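Investor Help > Shareholder Services > Paper certificates

Maj-Britt Blomqvist
I am the executor of an estate that includes a certificate for 200 shares of Getton, issued in 1974. Getton was later acquired by Kasosus, and the certificate was never exchanged. The broker states that it cannot accept the shares in their present form. To whom should I apply, and is the original purchase price required for tax purposes?

Dougal MacBrayne
The request should be directed to the transfer agent of the acquiring company, whose name is given on the investor relations page of Kasosus. The agent will ask for the certificate, proof of your appointment as executor, and a letter of transmittal bearing a signature guarantee. Do not sign the certificate before you have received written instructions.

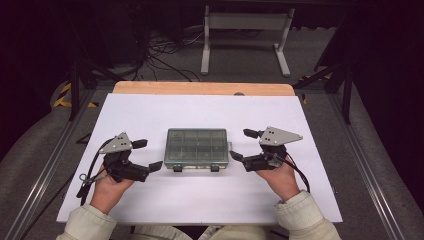

Dougal MacBrayne

With regard to tax, inherited shares in the United States are generally valued as of the date of death, and the 1974 price is seldom needed. Please confirm this with the preparer of the estate return. Any dividends that went unpaid may have been turned over to the state as unclaimed property, and a separate claim would then be necessary.

Plilby
I had the same thing with 600 shares of Hämmerli. It took 10 weeks. Send it by insured mail and keep copies of both sides.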